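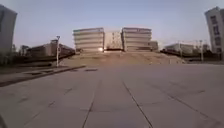
Barley is returning to the lunch menu after a long period in which rice and pasta took nearly all of its work. The grain is inexpensive, keeps its shape for hours after cooking and takes on flavor as it stands, qualities of some importance to any kitchen that must prepare food well before it is eaten. The Adetti dining service has built its weekday menu on it since April. Its customers work in large office buildings, the kind set behind a wide plaza of gray concrete slabs, with a pair of curved blocks at the far end and a good walk between the door and anywhere else to eat. For such customers the meal served indoors is very often the only hot meal of the working day, and the service has planned accordingly.

Corrado Carbone, head of kitchens at Adetti, introduced the grain with a single dish, a barley and mushroom bake finished with hard cheese. The service recorded 3265 portions of it in the first season, more than any other meatless dish on the list. A soup, two salads and a breakfast porridge followed.

"Most people knew barley from a can of soup," Carbone says. "They had met it only when it was overcooked. We wanted them to chew it."

The method used by the service is suited to the home kitchen with little change. Pearl barley is rinsed until the water runs clear, drained, and toasted in a dry, heavy pot for eight minutes over medium heat, with frequent stirring. The color should deepen only slightly. Hot stock is then added to cover the grain by the width of two fingers, the lid is set on, and the heat is lowered until the surface barely moves. When the grain is tender but still firm at the center, the pot is taken off the heat and left covered for 15 minutes. Salt is added at this stage.

For the bake, onions and mushrooms are cooked separately in butter until their liquid has gone, and are folded into the barley with thyme and a spoonful of mustard. The mixture should look a little too loose when it goes into the dish. It is baked uncovered in a hot oven, and the cheese is scattered over the top for the last 10 minutes.
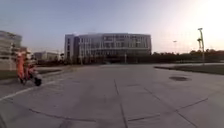
The salads required more adjustment. Barley firms as it chills, and a dressing that tastes sharp at the mixing bowl can seem flat by noon. Tarmo Lukoševičius, who manages recipe testing, now dresses the grain twice - once while it is warm, with oil and half of the vinegar, and again shortly before serving. The second dressing carries the herbs. He also found that portions needed to travel. On mild days many office workers will carry a lidded bowl outside, and between an open concrete plaza and a long glass-fronted block of about five floors, with only a band of dark shrubs along part of its base, a salad of soft leaves will not hold up well. Shaved fennel, radish and raw cabbage have replaced the lettuce.

Lukoševičius recommends roasted carrots and dill in the cooler months, and cucumber with white beans in summer. Both versions keep overnight in a refrigerator, although the cucumber should be salted and drained first. Hulled barley may be used in place of pearl, but it requires soaking and a considerably longer time in the pot, and the stock must be topped up as it cooks.

A cold barley soup with buttermilk and chives is now being tested for late summer. The present version is thinned with a little of the cooking liquid, and Carbone has asked for it to be made again with less salt before it is offered to customers.

Filed under: Food & Drink / Grains & Beans / Features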